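Guides > Growing at home > Pudimance planter > Section 2: Filling and first planting

Last updated April 19, 2023

2. Filling the planter and planting your first herbs

Welcome to the good bit! Your Pudimance planter is built, it's standing where you want it, and now you get to put something alive in it. Set aside an afternoon, put on clothes you don't mind getting muddy, and read this section through once before you open the compost.

You will need:
Peat-free compost, 52 litres
A bucket of washed gravel
The liner from the Pudimance box
Young herb plants or seed
A watering can with a fine rose

2.1 Lay the liner with the printed side down and push it well into the corners. It should overlap the rim all the way round.

2.2 Tip in the gravel and level it by hand. Stop at the lower line moulded on the inside wall.

2.3 Add half the compost, water it, and let it settle while you have a cup of tea. Then add the rest, up to the upper line.

CAUTION: A full planter is very heavy. Never try to lift or drag it once the compost is in. If it has to move, empty it first.

Note: Compost sinks over the first few weeks, so keep a little back for topping up.

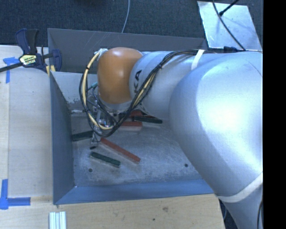 2.4 Stand your plants on the surface, still in their pots, and shuffle them about until you like the look of it. Tall ones such as fennel go at the back, thyme and marjoram near the front where they can spill over the rim (they look wonderful by midsummer). Keep mint in its own pot, sunk up to the neck, or it will take over the lot!

2.5 Water each plant in its pot, slide it out, and set it at the same depth it was growing before. Firm the compost with your fingertips.

2.6 Sow any seed in the gaps. Basil wants warmth, so wait for mild nights. Parsley is slow – give it a month before you decide it has failed.

2.7 Water the whole planter gently until drips come from the drain hole.

CAUTION: Don't block the drain hole with a saucer or bung. Roots left standing in water will rot.

2.8 For the first fortnight, push a finger into the compost each morning and water only if it feels dry at the second knuckle.

Note: Nazareno Bellini, who tested the planter on a very windy balcony in Orkusside, suggests a few short canes round the taller plants for the first 2 weeks. We tried it too and it works a treat.

Go easy on picking to begin with. Once a plant has put on fresh growth, nip out the tips and it will bush up beautifully. Hardy herbs can stay outside all year, but bring tender ones in by October.

Section 3 covers feeding and cutting back.

2,913 shares | 2 comments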